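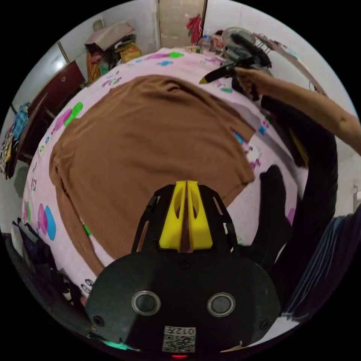

The Little Playhouse With the Very Long Guest List

If you drive into Nallance from the south, past the feed store and the car wash, you'll come to a brick building with a green awning and a marquee that is usually missing at least one letter. It's the Florner Playhouse, and for a good many of us it's where we saw our first real play, squirming in a seat that squeaked every time the villain came on.

It has 32 rows, a balcony that smells a bit like peppermint (I have never found out why), and a company that puts on five shows a year on a budget that would barely cover the coffee at a bigger theater. How they manage it is a long story, and I spent most of a week hearing it, in the lobby, in the paint shop, and once sitting on an upturned bucket behind the stage while somebody tested the thunder sheet.

The short answer is that people here give. The spring drive opened on Thursday, April 21, 2022, with a potluck supper and a sing-along that ran well past the time printed on the program. The goal was 2,000 small gifts, any size at all, and when I stopped by the box office the tally on the chalkboard stood at 1,776. Somebody had drawn a tiny fife and drum next to it!

A sweater on a pink blanket.
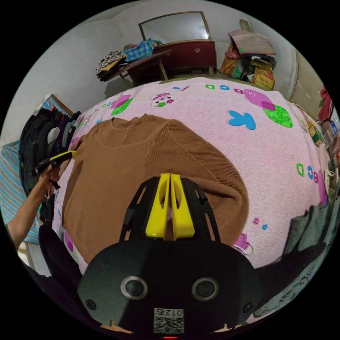
Brown knit with a ribbed crew neck.

What does the money do? Less glamorous things than you might think. Last season it went toward a new furnace and the rights to a musical, and it paid for school matinees, when the buses line up all the way down Smadi Street and the whole house hums like a beehive until the lights go down. This year the big wish is a hearing loop for the main floor, and after that, if there's anything left, new ropes for the fly loft.

Givers get their names in the program, and those who can manage a bit more are invited to a first read-through, with the cast still in street clothes and the scripts still full of pencil marks. I went to one for the fall show, a comedy called "Ferkix," and I laughed so hard at the second act that I lost my place on the page.
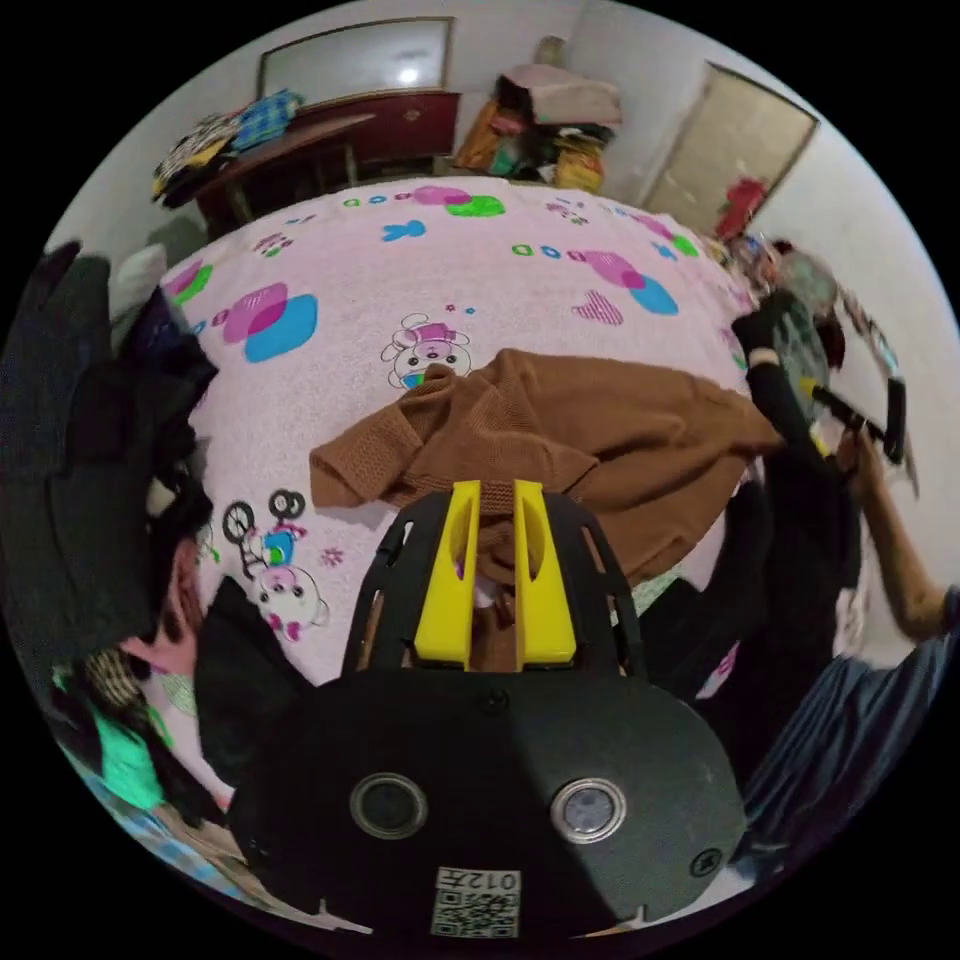 Cartoon-print sheet, pale pink.

The new season opens in September, and rehearsals will fill the place all summer long. If you'd like to pitch in, the box office takes checks, cards and coffee cans of change, and the window is open every afternoon except Monday. Knock on the glass if the shade is down. They're probably in the back, painting something.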